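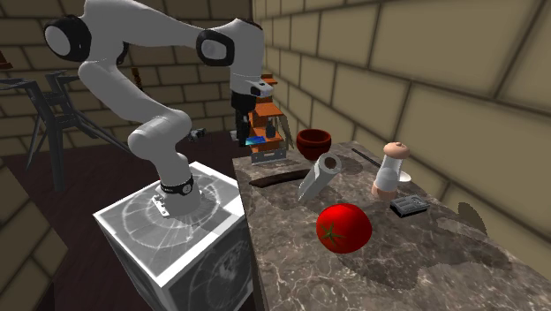 Arm kaufen, mieten oder erst mal beim Simulieren bleiben? Planung für eine Lehrküche

regenwurm_84
17. September 2025

Hallo zusammen, ich lese schon länger still mit und brauche jetzt doch einmal euren Rat, und zwar bei der Geldfrage. Wir möchten in unserer Lehrküche in Hetbridge ab März einen Roboterarm einsetzen, der einfache Handreichungen übernimmt: Zutaten anreichen, Fläschchen aus einem Regal nehmen, Kleinkram wegräumen. Bisher läuft alles nur am Rechner, und da steht der Arm auf einem eigenen weißen Sockel neben der Marmorplatte, der Greifer hängt am hinteren Ende über dem kleinen orangefarbenen Regal, und vorne liegt die Tomate. Genau an diesen beiden Sachen hängt jetzt meine Einkaufsliste. Die Fläschchen sind klein und stehen aufrecht im Regal, die Tomate ist dick und glatt, und ich weiß einfach nicht, ob ich für beides mit einem einzigen Greifer hinkomme oder ob ich gleich zwei ins Budget schreiben muss.

Dazu kommt der Sockel. In der Simulation zieht man sich so einen Würfel eben hin und fertig, aber in der echten Küche muss das Ding ja stehen, und zwar fest! Ich habe bei Prevo wegen eines Arms angefragt und von Hijazi ein Mietangebot über 18 Monate vorliegen. In beiden Papieren steht zum Unterbau kein einziges Wort. Muss ich den extra einplanen? Und was vergisst man sonst noch gern? Ich muss unserer Leitung eine Aufstellung vorlegen und möchte ungern zweimal um Geld bitten – das kommt bei uns nicht so gut an.

Vielen Dank schon mal fürs Lesen, es ist wieder länger geworden als geplant.

schraubenkiste

Hallo und willkommen! Ja, den Unterbau unbedingt als eigene Position aufnehmen, das ist bei uns damals auch durchgerutscht. Wir hatten den Arm schon im Flur stehen und keine Platte, auf die man ihn hätte schrauben können, und dann haben wir 21 Tage auf den Schlosser gewartet. Wichtig ist, dass du dir vom Hersteller das Bohrbild und die Angaben zu den Kräften am Fuß geben lässt, bevor du irgendwo ein Gestell bestellst. Und schau dir bitte auch euren Fußboden an. Fliesen auf altem Estrich sind so eine Sache, da hätte ich gern vorher jemanden gefragt, der etwas davon versteht.

Zum Greifer: Ich würde mit einem anfangen und dafür Geld für verschiedene Finger zurücklegen. Ein Zweibackengreifer mit genug Öffnungsweite und weichen Auflagen kommt mit Obst und Gemüse oft ganz gut zurecht, und für die Fläschchen kannst du schmalere Finger anschrauben. Miss aber nach. Nimm die dickste Tomate, die ihr im Sommer verarbeitet, und die Lücke zwischen zwei Flaschen im Regal, und schreib dir beide Maße auf. Damit gehst du zum Anbieter. Wenn der dir dann sagt, dass das mit einem Satz Finger geht, lass es dir vorführen, am besten mit deinen eigenen Sachen in der Einkaufstasche. Die bei Prevo waren da sehr geduldig mit mir, muss ich sagen.

Was bei mir in der Aufstellung außerdem gefehlt hat:
Transport bis in den Raum (bis zur Bordsteinkante ist nicht bis in den zweiten Stock)
Elektriker und Not-Halt an einer Stelle, an die man auch mit Mehl an den Händen drankommt
Risikobeurteilung, gerade wenn Kursteilnehmer danebenstehen
Ersatzfinger und Auflagen, die verschleißen wirklich
Lebensmitteltaugliches Material, wenn etwas davon hinterher gegessen wird
Einarbeitung für mindestens zwei Leute, sonst steht alles, sobald einer krank ist

Ein Satz weiche Auflagen hat mich zuletzt 84 Euro gekostet, das ist also noch der freundliche Teil der Rechnung. Bei der Risikobeurteilung hol dir lieber früh ein Angebot ein, da war ich beim ersten Mal viel zu optimistisch.

ofenblech

mieten!! kaufen kannst du immer noch. wir haben bei hijazi gemietet und ich fands ok, nur die versicherung geht extra, bei uns 247 euro im monat. steht im kleingedruckten

grurirero_kueche

Ich schließe mich beim Unterbau an, sehe es beim Mieten aber etwas anders. Wir haben im Projekt Grurirero anfangs auch gemietet, und schön war daran, dass wir nach einem halben Jahr wussten, welche Reichweite wir tatsächlich brauchen. Weniger schön war, dass Gestell, Verkabelung und Schulung trotzdem komplett bei uns hängen blieben, und beim Wechsel auf ein anderes Modell passte das Gestell dann nicht mehr. Rechne also beide Wege einmal über die ganze Laufzeit durch und frag Hijazi, ob die Miete bei einer Übernahme angerechnet wird.

Und noch etwas, weil du ja schon eine Simulation hast: Nutze sie ruhig noch ein paar Wochen aus! Trag die echten Maße eurer Arbeitsplatte ein, schieb den Sockel ein Stück vor und zurück und lass den Arm einmal zum Regal und einmal ganz nach vorne zur Tischkante fahren. Vielleicht reicht ja die kleinere Baugröße – oder du merkst, dass das Regal besser näher an den Arm rückt. Ein Regal umzustellen kostet nichts. Nur beim Greifen selbst wäre ich vorsichtig, denn wie sich eine reife Tomate zwischen zwei Fingern benimmt, hat mir noch kein Rechner zuverlässig verraten. Dafür würde ich einen Probetag mit in die Aufstellung schreiben.

regenwurm_84

Ihr seid großartig, danke! Die Maße nehme ich morgen, und bei Hijazi frage ich wegen Anrechnung und Versicherung nach.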